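Tips for recording folding and tidying examples with hand-held grippers
Workshop notes, updated 22nd June

We've now recorded 567 good runs of small laundry jobs for the Rinar folding set, and I still get a kick out of setting up the table. Cloth is such a fun material to teach! It never lands the same way twice, so even a plain little job gives the system something new to learn from. These are the habits that have made our sessions smoother. Most of them cost nothing.

Start with a clear patch of table

Pale wood works beautifully under dark cloth. You want the edge of the fabric to stand out, folds and all. We tried dark on dark for a while and threw most of it away (you couldn't tell a cuff from a shadow). If your table is shiny, move the lamp before you move the table, and aim it at the ceiling or a wall so the light comes down soft.

Leave a mat or a tray at the edge now and then. Homes have stuff in them, and the examples should too. Just keep it out of the space where you'll be folding.

Pick cloth with something on it

A bold print is a real help when you go back to sort your recordings. One look tells you which way the item is turned and whether it got flipped along the way. Snaps and buttons are great for the same reason, but practice with them first, as a hard little lump between the fingers changes the grip quite a bit. Knits and anything fuzzy are forgiving. Slippery lining fabric is for later, when your hands know what they're doing.

Open wide, come in low

This is the tip I repeat most. Open both grippers all the way before you reach for the cloth, then bring the fingers down on each side of it, close to the table. Coming in high and pinching the top works too, but you'll drag the whole thing out of shape more often. Close slowly until the cloth gives, and stop there. Squeezing harder just makes creases.
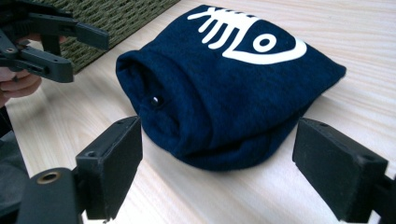

Fish-bone print, navy cloth, both grippers open.

Let one hand wait

When you have a gripper in each hand it's tempting to keep both busy. Don't! Park one in the air near the cloth, jaws open, while the other does its bit. The waiting hand is part of the example as well, and a calm one makes a much cleaner recording than one that hovers and twitches. If you catch yourself fidgeting, rest your elbow on the table edge.

Mess it up on purpose

Between runs, pick the item up and drop it. Bunch it, roll it, turn it inside out, set it down crooked. If every run starts from a neat square, the system learns neat squares and not much else. Our rule at the Gramau bench is 3 runs per item and then a swap, and at least one of those has to start from a proper heap.

Keep the fumbles (some of them)

A slip followed by a good second try is gold. Keep it and label it "recovered." A slip where you put the gripper down and fixed things with your fingers goes in the bin. I used to delete both kinds and I'm still a bit sore about it.

Look after the tools

Check the finger screws before each session and snug them by hand. The brass inserts in the Van Loon brackets will pull out of the plastic if you lean on the driver, so go gently. Wipe lint off the finger faces with a dry cloth. Fleece sheds like crazy, and a linty finger slides.

Take breaks

Two short sessions beat one long one every time. Your wrists get tired before you notice, and tired wrists make jerky recordings. We stop when the kettle does.

Coming in July: socks, pairing them, and the Orar sorting tray.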